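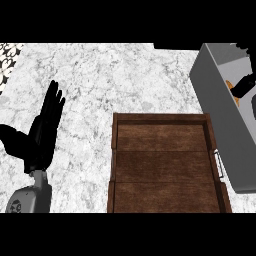
*Sim, top view, bin to tray. Left hand parked open, right one in the bin.*

**skurnwood_44**
Wener hand against the Shboul, same controller, 100 resets each. Wener dropped 19, Shboul 44. I'd call that settled.

**himlow**
Not on one seed. What friction did you set on the fingertips?

**skurnwood_44**
Default for both. Seed 2646.

**himlow**
Then you've compared two defaults. The Shboul pads ship far too slippery in the model file. Match them and rerun.

**torque_ripple**
Disagree, I matched mine in April and the Wener still won. The bin wall is the trouble, the wider fingers foul on it.

**skurnwood_44**
Rerunning Saturday with matched pads, same bin.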